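Speaker notes - A Place for the Big Stuff
Movstead makers' meetup, July, 27 minutes plus chat

Opening (keep it bouncy)
Hi everyone! I love talking about floors, and I'm going to try to get you there too. Ask who's tripped over their own gear this month. Wait for the hands.

1. Tape before furniture
Plan the floor first, then the tables. Yellow tape on dark carpet is brilliant - you can read it from the doorway, and a table that has wandered gives itself away. Steel tables have crossbars and feet that stick out further than you'd reckon, so leave toe room. Mention cables by the legs.
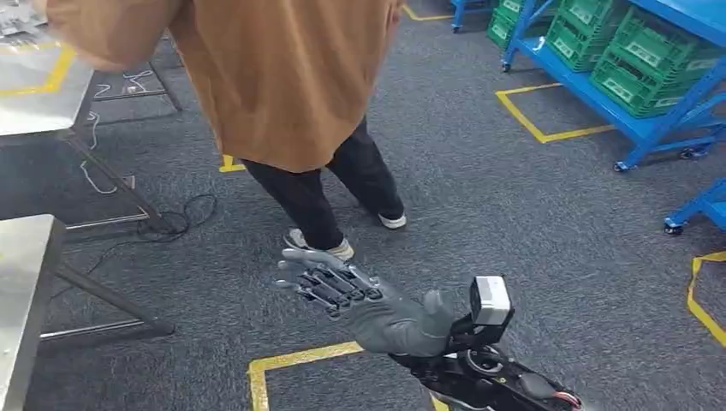

2. Shelves for odd shapes
Round things, floppy things, things with clips all round the rim. Boxes hate them! A flat open shelf takes the lot, and a bright colour behind a grey part makes it so much easier to spot. Hubcaps go face up. 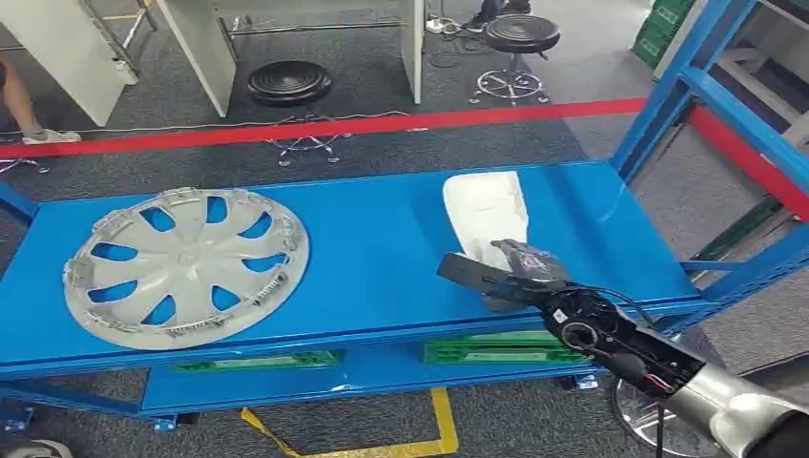 Green trays stay on the lower shelf, and anything awkward gets the top to itself. At Skillon we had 209 labels on the racking and still couldn't find a thing, so we peeled them off and started again with two rules: big on top, small in trays. (Pause, someone always groans.)

3. Big light panels
My favourite bit. Large curved pieces are a pain to stack, so give them a taped square on the floor and keep it clear the rest of the time. Walk the route before you pick anything up.

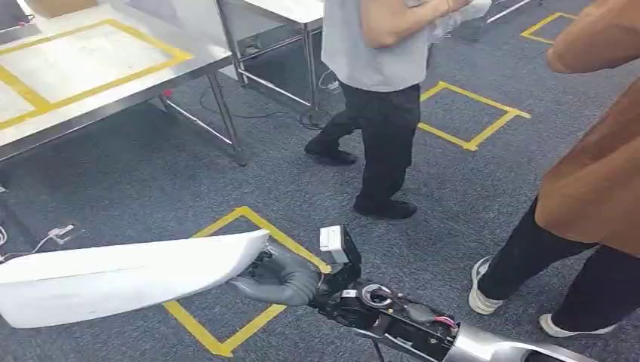 Flallar wrote back after the last talk to say their tape lifts at the corners within weeks, and could we please cover rounding them off. Yes! Scissors are on the front bench, have a go at the break.

Handout: Poirier floor plan, page 2.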